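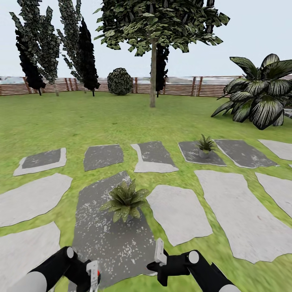

OK so I've been living in the Gremex trial for most of September and I have opinions. Long thread, sorry in advance. Get a snack.

Quick background if you missed it: Gremex is a paid add-on scene library for robot simulation. You bring your own robot model, they give you places to put it. I signed up for the garden pack because every sim I've ever touched takes place on a table in a gray void and I'm tired of it.

I do freelance manipulation work, mostly two-arm stuff, mostly for small clients who can't afford to break hardware. So I'm looking at this as a person who pays for her own licenses. Nobody sent me anything free (I wish!).

Price first, everybody asks. $36 a month for one seat, or $257 for the year. The trial is full featured but it stops you at 200 saved episodes. I hit that cap a lot faster than I expected and had to start deleting things I liked.

Setup took me an evening. The import tool is called Parner and it wants your robot file plus your meshes in one folder, flat, no subfolders. If you have subfolders it fails with a message that just says "resolve error" and leaves you to think about your life.

Once I flattened everything, both arms came in fine, joint limits and all. The grippers needed their friction set by hand. Default is way too slippery, like trying to pick up a plant pot with two bars of soap. I bumped it up and moved on.

The garden I've been using most is the backyard one. Lawn, wood fence across the back, a bunch of trees, stepping stones all over the front where the arms can reach. Two potted plants sitting on the stones, one bigger than the other, and those are what you work with.

My test job is dumb and simple: grab the big plant by the pot with both grippers, lift, set it down on the next stone over. That's it. That's the whole job. It's also the exact kind of thing a client asked me about for a greenhouse, so I care.

And wow, the big plant is hard! The leaves spread out so wide they mostly hide the pot. From the robot's side you're looking at a spiky green star and guessing where the thing you need to hold is. I love it. I hate it. It's the best part of the pack.

My old policy, trained on nice clean boxes, went straight for the leaves. Every time. It was like watching somebody pet a cactus.

The stones are sneaky good too. Some are light gray, some are this dark speckled charcoal with pale rims, and there's grass between all of them. My depth setup was happy, my color segmentation was miserable. The gray pot against light stone is rough. Pot on dark stone is much easier. I wouldn't have found that out on a plain tabletop until a client found it out for me.

You can shuffle the layout with a plugin called Jugah (comes with the pack, separate download, don't ask me why). It moves pots between stones and swaps stone colors. Set a seed and you get the same garden back, so bug hunting stays sane.

I ran 1353 layouts through it overnight. Two crashed on load. The rest were fine and my laptop sounded like a hair dryer until breakfast.

Now the complaining, because I promised complaining.

The trees. Look, I know I'm not grasping a tree. But one of the skinny ones on the left is flat leaf cards all leaning the same way, and the dark cypresses are so dark they're basically black spikes. They don't throw shadows either. If you're training anything on RGB, your background is teaching it some odd things about the outdoors.

The big leafy tree in the middle looks nicer, and I like the striped tropical plant on the right a lot. So the quality is all over the place inside one scene. Somebody spent an afternoon on one plant and five minutes on its neighbor.

The sky is nearly white and that's what you get. There's a lighting menu with exactly one slider. I want late afternoon. I want those horrible long shadows that wreck everything. A real backyard at 5 pm is where my stuff falls apart, and this pack can't give me 5 pm.

The grass is a texture, too. Don't expect it to bend or catch on a finger. For picking pots off stones, who cares. If your robot rolls around on a lawn, look somewhere else.

Support was decent. I wrote in about the folder thing and got a reply the next morning from a human who agreed it was silly. They said shadows are "on the list." I have been in software long enough to know what a list is, but fine.

Compared with Nernum, which I paid for last year: Nernum has much better light and really pretty materials. It also has four outdoor scenes total, and loading one takes long enough to make coffee. Gremex loads fast and gives me more to bump into. For contact-heavy work I'd pick Gremex. For vision work I'd stay with Nernum for now.

Someone in my DMs asked if it transfers to real arms. I've only tried the pot lift on my own bench, with one real plant (a grocery store aloe, very brave). It went for the pot and left the leaves alone. One plant, one bench, so please don't quote me in a slide deck.

Am I paying? Yeah, monthly for now. I'll go yearly if the lighting gets fixed. Keep your old scenes installed if you try it, Parner overwrote one of my config files and I only noticed days later.

Next up is handing the small pot from one gripper to the other without dropping it on the lawn. I'll post the fails, they're already pretty good.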